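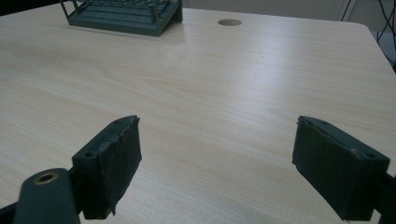
Pavithra Murthy wrote in to ask why her desk still feels tacky a day after she wipes it down. In most cases the answer is too much cleaner and not enough rinsing. Soap that stays on the surface dries to a thin film, and the film picks up dust and skin oil. The steps that follow take care of that and work for any light wood-grain tabletop with a sealed or laminate finish. Do not use them on bare or oiled wood.

What you need

2 microfiber cloths, one for washing and one for drying
A bowl of warm water
Dish soap, plain, with no added lotion
White vinegar (only if there is old film to remove)
A soft brush, such as an old toothbrush

Clear the top

Take everything off the table if you can. Small things like pens and cups go in a box on the floor. A rack or desk organizer can stay up if it is a pain to empty, but slide it to the far edge and plan on moving it again later, as crumbs and grit collect under anything with a slatted bottom. Lift it when you move it. Dragging grit across the finish is how most fine scratches get made.

Wash

1. Wipe off loose dust with a dry cloth.
2. Put 2 drops of dish soap in the bowl. That is enough for a full-size desk.
3. Dip the cloth and wring it hard. It should be damp and should not drip.
4. Wipe along the grain, from the back edge to the front, overlapping each pass.
5. Let stubborn spots sit under the damp cloth for 60 seconds, then wipe again. Do not scrape.
6. Empty the bowl, refill it with clean water, rinse the cloth and go over the whole top again.
7. Dry right away with the second cloth. Pay attention to the edges and rounded corners, where water can work its way into a seam and swell the board underneath.

If the surface still feels sticky, mix one part vinegar with four parts water, wipe once, rinse and dry. Try it on a hidden spot first.

Check your work

Get down low and look across the table toward a window or lamp. Streaks and leftover film show up in the shine much better than they do from straight above. Go back over any dull patches with a barely damp cloth.

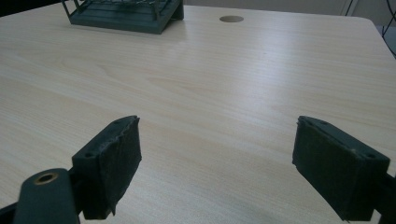

Light wood-grain top with a dark green slatted rack at the back.

Clean the rack

Brush between the slats, then rinse in the sink if it is all plastic or coated. Let it drain on a towel until the underside is fully dry before it goes back on the table.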